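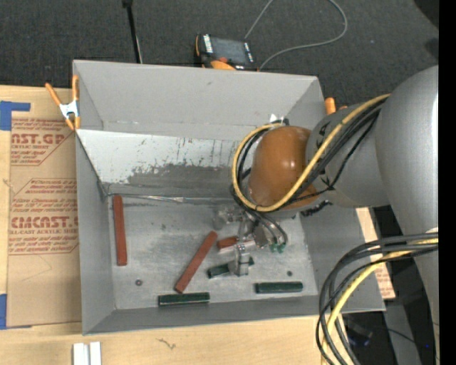 I finally made it to the Viritz outlet open day on 7 October 2024, and my purse is only slightly lighter! Doors opened at 10 and the queue already went past the bakery. School shirts were marked down by up to 4 pounds each, so I grabbed next summer's sizes too (in July you'd pay full whack). Lejla Kos on the Fidura stall told me the lunchboxes drop again after half-term, so I left those. Parking's free if you get your ticket stamped at the till, and the 406 bus stops right outside.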